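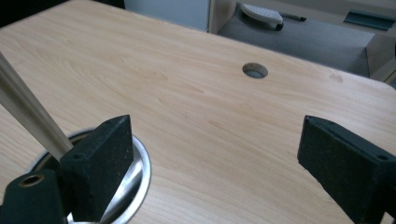 Prollden 4 is a handheld gripper kit for recording manipulation demonstrations, sold with training code for the Mazurek imitation policy. We reviewed the two together on a single question: does the wrist view alone carry enough information for insertion tasks? Our test task used a pale wooden dowel and a desk with a large metal grommet ring, and the viewpoint shows the main difficulty. With the dowel coming down from the upper left, its lower end is hidden behind the left finger, close to the ring. The policy has to infer tip position from the visible length of the stick and its angle.

We recorded 726 demonstrations at our Nadasstead site and trained with default settings. Success on held-out starting poses was 68 percent. Adding 1129 demonstrations from the public Jimow set raised this to 81 percent, although most of the gain came from starts with a steep dowel angle. Shallow starts improved by only 3 points.

Highlights on polished metal remain a weak spot. Random brightness changes during training helped slightly; cropping hurt.

Calibration takes some 13 minutes and must be repeated after the fingers are removed. The manual omits this. Logging is reliable, and the export format is well documented.

Recommended for pick-and-place data. For insertion, budget for a second view.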